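The Hall Closet, Emptied

By Elias Tannous

We moved into the apartment on Terska Street with the understanding that the hall closet would be temporary. It was for coats. Then it was for coats and the vacuum, and then for coats, the vacuum and anything that arrived in a box and didn't have a better idea. By February the door had developed a sort of lean, and you opened it the way you'd open an overhead bin after a rough landing.

So on a Monday, with the building's heat stuck on high and no real excuse left, I took everything out. All of it went on the living room floor, sorted by how much I wanted to deal with it. The pile I didn't want to deal with was the biggest and is still partly here.

The gallery is short this time. Past galleries on this site have covered the spice drawer (two rounds, no winner) and the shelf over the washer, and people wrote in to say they liked the spice drawer better. Noted.

A word on bins. I own too many of them, and I have bought every single one during a period of personal optimism. There were the fabric cubes from Nimri, which slump. There was the wicker thing, which shed on the sweaters. There was a set of stackable drawers from Tronitz that stack beautifully until you want something from the bottom drawer, at which point you are holding three drawers and a grudge. I kept one, for batteries and the tape measure. The rest went down to the free table in the lobby and were gone before dinner, so somebody on the second floor is about to learn what I learned.

What I've come around to is the plain plastic storage bin. Big, open on top, see-through enough that you can tell scarves from extension cords without getting down on your knees. It has no personality and I have stopped asking it for one.
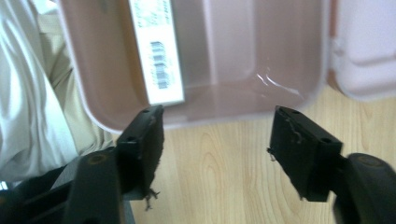
My wife's position is that pink is a strange color for a closet. My position is that the closet has a door. We have agreed to use the pink for winter things, on the theory that hats and gloves are already every color there is and won't be embarrassed by the company.

Labels are the other half of it. I resisted them for years on the grounds that I know where my own things are, a claim that did not survive the discovery of 700 zip ties in four separate places. (The package says 700. I did not check their work.) Now everything gets a label before it gets a lid, and if I can't think of a word to put on the label, the contents have to go somewhere else. Try writing "misc" on something and then looking your family in the eye.

Here's how the shelves ended up, for those of you who skip to the end:

Top shelf: suitcases, one inside the other, with the small one holding the beach towels. I will forget this by summer and buy beach towels.

Second shelf: the winter bin, the light bulbs, and the good umbrella. The bad umbrella lives by the front door, where it can be lent to people.

Floor: the vacuum, the toolbox, and the folding chairs, standing up instead of lying down. This freed up more space than anything else I did all day and took 30 seconds.

Back of the door: a Kiltura over-the-door rack, meant for shoes. It holds dog leashes, shopping bags and a flashlight. We tried shoes. They fell out every time the door closed, one at a time, like they were leaving a meeting.

The coats are back on the rod, fewer of them. I found a parka that doesn't fit anyone who lives here and may never have. I also found the instruction booklet for a bread machine - we have never owned a bread machine - and a bag of hardware marked "important" in my own handwriting. I kept the bag. I'm not a fool.

Some practical notes, since a few of you asked after the last one. Measure the shelf depth before you buy the bin, and measure it with the door closed, because hinges and trim eat into it. Wipe a new bin out with a damp cloth and let it air for an afternoon with the lid off. Put the heavy stuff low. Don't start after lunch.

Next up is the cabinet under the kitchen sink, which currently opens only partway. If you have advice about that, the comment form is working again. If your advice is to move, my wife has already sent it in.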